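Home | Forums | Rules | Search | Log in

Drukwood Forums > Workshop & Garage > Sorting and Storage

Thread: Sort by size or by type? (settle a marriage)

skukalach_sam
I inherited 2767 screws from my father-in-law. I know the number because he wrote it on the lid. They came in coffee cans, and the cans were sorted by a system that died with him. My wife wants them sorted by type, wood with wood and machine with machine. I want them sorted by length, because when I need a screw I generally know how deep the hole is and very little else. Opinions welcome. Hers already are.

bogale_bolts
Type first, then length. A wood screw and a machine screw of the same length have nothing to say to each other.

halfinchpeg
Disagree. Sort by job. I have one drawer called Hinges, one called Outlet Covers and one called Driltent, which holds everything that fell out of the Driltent shelf kit and was apparently not structural. The shelf has been up since September.

bogale_bolts
Sorting by job means you own the same screw in 2 places and can't find it in either.

halfinchpeg
I can find it in both. I don't see the problem.

oldmanlathe
I ran a hardware counter for a good part of my life. You people are going to spend a weekend on this and then buy a new box of 100 at the store anyway, same as everyone who ever stood in front of me with one screw in his palm asking if we had its brother.

Dump the lot in a tray and stir with a finger. That is how it was done and the houses are still standing – most of them.

skukalach_sam
I have a tray. The tray is how we got here.

Anyway, progress. I cleared off a table Monday night and got as far as the furniture.

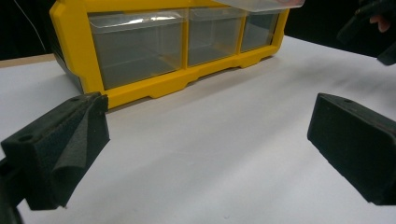
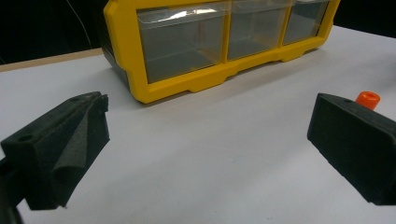 What I can't decide is whether the first drawer goes to the stuff I have most of, or the stuff I reach for most. By count it should be drywall screws. By use it should be the odd brass ones, since I keep picking them up to wonder what they were for.

bogale_bolts
Most used goes in the easiest drawer to reach. Count has nothing to do with it. Overflow stays in the can, can goes on the high shelf, you label the can.

pinecone_rita
Labels are where these projects go to die. I have 296 printed labels and nothing stuck to anything. Tape one screw to the front of each drawer and be done.

oldmanlathe
Rita has it. Though you'll end up stealing the one off the front.

pinecone_rita
I have stolen the one off the front, yes. Twice.

halfinchpeg
Still say by job.

skukalach_sam
Update: we compromised. Type first, her way, with length inside each type, my way, and one can left exactly as he had it. She picked the can. I'm not allowed to stir it.

Last updated: Monday, 9:40 pm

Contact the moderators | Copyright Drukwood Forums | Back to top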